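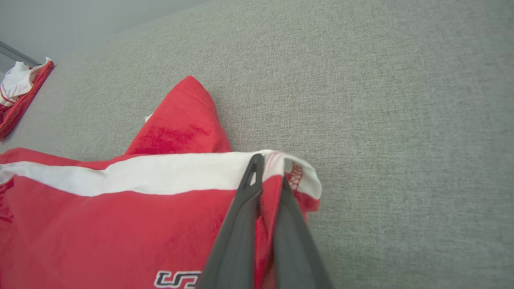
Man könne das alte Zeug doch einfach in die Box werfen, dann werde daraus wieder etwas Neues, hieß es gleich beim ersten Treffen unserer Projektgruppe. Mit diesem Satz haben wir uns ein Semester lang herumgeschlagen, und ich glaube ihn heute weniger als im April.

Startseite Projekte Textil Archiv
Lesezeit: 3 Minuten

Projektbericht: Rücknahme von Altkleidern im Handel

Fragestellung
Werell stellt in den Filialen Sammelboxen auf und verspricht, dass abgegebene Kleidung »im Kreislauf bleibt«. Wir wollten wissen, was mit dem Satz gemeint ist. Das klingt nach wenig, hat aber gereicht.

Vorgehen
Wir haben 225 abgegebene Teile einzeln erfasst: Faser laut Etikett, Zustand, Aufdruck ja oder nein. Dazu kamen die öffentlich zugänglichen Angaben von Werell und dem Sortierbetrieb Myung. Eine Anfrage an Drernine, wo die Fasern angeblich aufbereitet werden, blieb ohne Antwort. Die App Bakia, mit der man seine Spende »verfolgen« kann, zeigte bei jedem unserer Testteile denselben Status an, vom ersten Tag bis zur Abgabe dieses Berichts.

Ergebnisse
Mischgewebe ist das eigentliche Problem. Sobald Elasthan im Spiel ist, wird die Trennung teuer, und bei Sportsachen ist das oft der Fall. Bei einem Teil der Stücke fehlte das Etikett ganz, die haben wir als »unbekannt« geführt und nicht geraten. Werell nennt für unsere Region nearly »700 Kilo« im Monat. Gesammelt, wohlgemerkt. Was davon wieder Faser wurde, steht nirgends. Myung spricht von »Verwertung«, und darunter fällt auch der Putzlappen. Verbrennen womöglich ebenfalls, eine Definition haben wir nicht gefunden.

Kritik an der eigenen Arbeit
Unsere Stichprobe stammt aus einer einzigen Filiale und ist nicht repräsentativ. Die Zustandsnoten haben wir zu dritt vergeben und uns bei »gut« und »noch tragbar« häufig gestritten. Außerdem sagt ein Etikett nur, was der Hersteller draufgeschrieben hat — nachgemessen haben wir nichts.

Fazit
Ob die Boxen etwas bringen, können wir nicht beantworten. Schaden tun sie vermutlich wenig, außer dass man mit dem Gutschein gleich das nächste Shirt kauft. Wer mit »Kreislauf« wirbt, sollte Mengen für jeden Schritt angeben. Bis dahin behandeln wir die Aussage als Werbung.

1629 Aufrufe | 3 Kommentare | Teilen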